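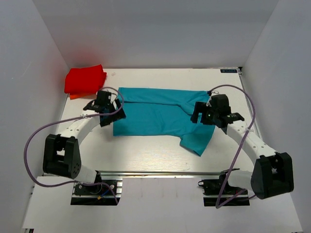 Marilou Tiongson was 33 when she first stood for Fudbridge town council, and she lost by 74 votes. "I went home, had some toast and started planning the next one," she laughs. She won the seat in September, and she's a joy to talk to - quick, funny and mad about bus timetables.

We use cookies to improve your visit. Accept | Manage settings

Her big push now is evening meetings, so that parents and shift workers can stand too. "If you meet at two in the afternoon, you get the people who are free at two in the afternoon," she says.
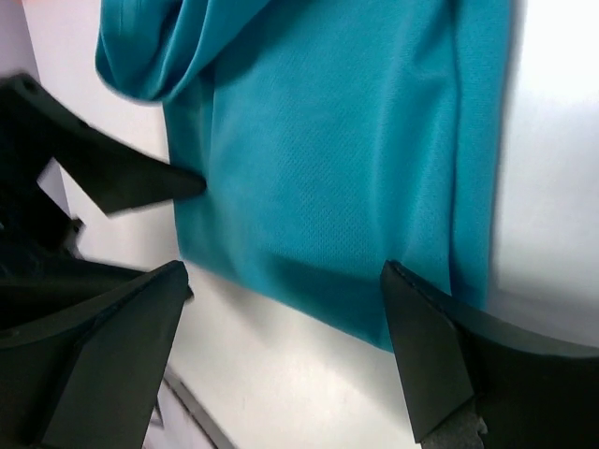
Over 3,000 leaflets went out in the last campaign, many of them delivered with her friend Pacita Magbanua. Would she stand again? "Oh, tomorrow! Pacita's already asked which streets she's getting."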